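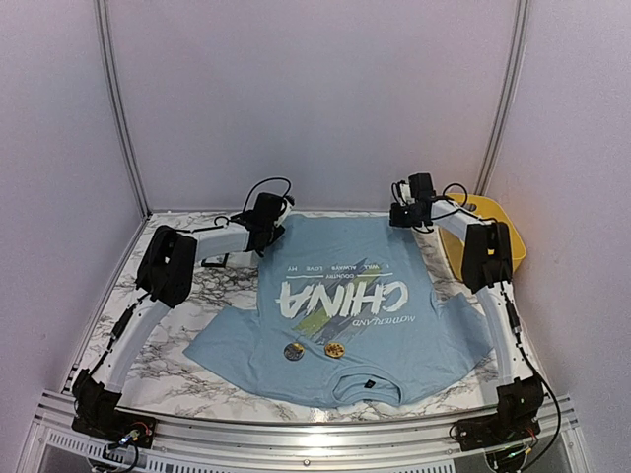

August, Friday, afternoon

Today I return to the shrinkage question on the jersey T-shirts. I write a bit longer than usual, as the notes from the spring are spread over several pages and colleagues asked me where to find what.

The starting point again, in short. The Veltley jersey comes to us with a nominal weight of 186 grams per square meter. After the first wash it gets shorter in body length and, in most pieces, a little wider. After that it moves less, but it does not stop. The supplier's sheet gives one value for the shrinkage and does not say after how many washes, or how the piece was dried. For a customer this is the difference between a shirt that fits and a shirt that shows the belt.

**Washing**

All pieces went in the Ronden machine on the warm program, with the same dose of Plonine powder and old towels to fill up the load. I ran 4 cycles for each piece in this round. In spring we did only one cycle and I think now this was a mistake. A single wash mostly shows how much the cloth was stretched in finishing. It does not tell much about the life of the shirt.

One load was stopped by the balance sensor and stood in water over lunch. I marked these pieces with a red thread inside the hem and keep them out of the table. They are in the lower drawer, if somebody wants to look at them for another reason. Please do not put them back with the others, the thread is small.

**Drying**

Half of the pieces flat on the mesh, half in the tumble dryer on low. I had planned a third group on the line, but the line is occupied with the curtain samples until next week, and I did not want to hang jersey over a door. A door edge leaves a mark across the chest which does not go out without ironing, and ironing spoils the measurement.

The flat pieces look as expected. The tumbled pieces are shorter, and the side seams have started to turn toward the front. This twist I find more unpleasant than the shrinkage. On some shirts the seam at the hem sits clearly forward of where it was sewn. It is not equal on both sides of the body, so cutting was probably not straight on the grain. I have asked Veltley if the cloth was slit open before finishing or finished as a tube. No answer yet.

**Laying out for measurement**

Here we lose the most accuracy, in my opinion, and it has nothing to do with the machines. If two people lay out the same shirt, they get two different lengths. The knit follows the hand. When one person pulls the hem to get the wrinkles away, the body becomes longer, and when another person strokes from the center to the sides, it becomes shorter and wider.

I propose that we fix the following:

- Shirt rests unfolded for the night, not stacked.
- Lay it face up. Lift the whole shirt by the shoulders once, and let it down slowly, hem first.
- Smooth only with the flat hand, from the middle outward, no pulling on the hem or the collar.
- Small wrinkles near the collar stay where they are. The ribbing has another tension than the body and it will never be completely flat.
- Sleeves open to the side at the angle they take by themselves.
- Measure length from the high shoulder point to the hem, on both sides, and write both values. Do not write only the mean.

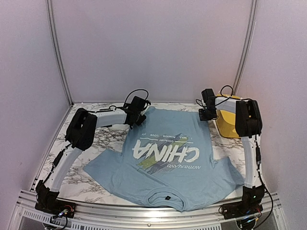 *Light blue T-shirt, face up, collar toward the front. A few wrinkles left at the collar and in the lower body.*

The surface also matters. On the cork table the jersey holds on and keeps whatever shape it was given first. On a smooth top it relaxes more, and the repeated values were closer together. I would like to use only smooth tops from now on, also if this means we wait for a free one.

**Printed shirts**

A side matter, but it came up twice this week. The shirts from Tsakiris have a big chest print, and the cloth under the print does not shrink together with the cloth around it. The result is a soft wave around the outline of the print, stronger at the lower border. Measured over the chest, the printed shirts seem to be very stable. This is misleading. The print holds the fabric, and the width just below the armhole is not the width of the free jersey. For the printed ones I took the width again lower down, roughly a hand below the print, and there the values come close to the plain ones.

I also see that fine lettering suffers earlier than the large letters. On the tumbled pieces, small text has hairline cracks when I stretch it lightly between the thumbs. Large filled letters show cracks too, but they need more stretch. I did not try to give this a grade. We have the old comparison cards somewhere, they were last seen in the cabinet with the buttons.

Inside out or not: I washed only 2 printed shirts inside out, so I should not say much. Both look better on the surface. Shrinkage is the same as far as I can measure.

**Problems and open points**

The steel tape and the cloth tape do not agree. The cloth tape has become longer with use, at full shirt length one can see it easily. I threw it away. All values from this week are with the steel tape, but for the spring values I am not sure, and I have put a question mark in the margin of that table.

Humidity was not recorded on the first day, the small logger had an empty battery. New battery is in.

To do next:

- Line drying group, 5 pieces, when the curtains are gone
- Repeat the balance sensor load with fresh pieces
- Ask Veltley again about tube or slit finishing, and ask which wash their value is based on
- One colleague to lay out and measure the flat group blind, without seeing my numbers
- Order Plonine, the box is enough for perhaps one more load

The flat group stays on the mesh over the weekend. Please leave the window closed on that side.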